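**Sun 8 January**

A supplement called Drisum went on sale in Kodstead pharmacies this week with a label that promises to "support healthy joints, calm the stomach and sharpen recall." That is a lot to ask of one capsule, and the evidence offered so far is thin.

The maker, Plernotberg, says the formula combines turmeric extract, zinc and a citrus compound it does not name in full. A bottle holds 90 capsules, and the label suggests taking one with breakfast. Asked what the claims rest on, the company sent a four-page summary of a study it paid for. It followed 12 adults for a month. There was no comparison group, and the people taking part rated their own stiffness on a form they filled in at home.

"You could give 12 people a glass of water every morning and some of them would feel better by the end," said Sherif Mansour, a pharmacist in Kodstead who has decided not to stock the product for now. "I asked for the full paper in June and I'm still waiting for it."

The dose raises questions too. The front of the box says 1200 mg in large type, but that is the weight of the whole blend. How much of it is turmeric, and how much is filler, is left off -- the company calls the split a trade secret. Without it, a buyer has no way to compare Drisum with the plain turmeric capsules on the next shelf.

Plernotberg's spokeswoman, Ye-rin Won, said a larger study is planned and that early customers "have been very positive." She would not say how many people would take part, who would run it or whether the results would be published if they came out badly. She also said the memory claim was "based on tradition." The label doesn't mention tradition.

Mansour's main worry is mixing. Turmeric extract may add to the effect of blood thinners, and zinc can get in the way of certain antibiotics. The leaflet has one line on this, on the back, under the storage advice. Anyone on prescription medicine should talk to a doctor or pharmacist before starting, and should bring the bottle along.

Drisum will be sold with a money-back offer. Buyers have to return the bottle unopened, so it won't be much help to anyone who tries it and feels no different.
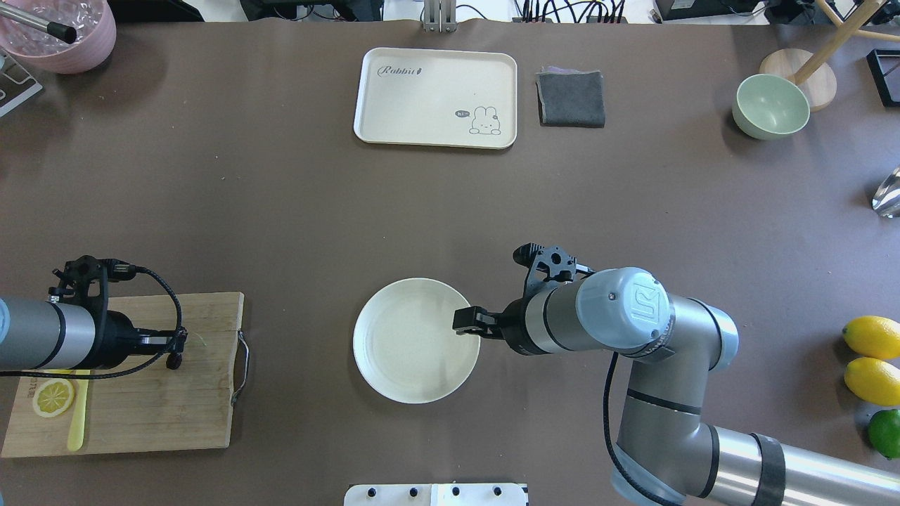 ## Also this week

Samir, the herbal tea brand, has dropped the word "detox" from its boxes. The recipe is the same, and so is the price.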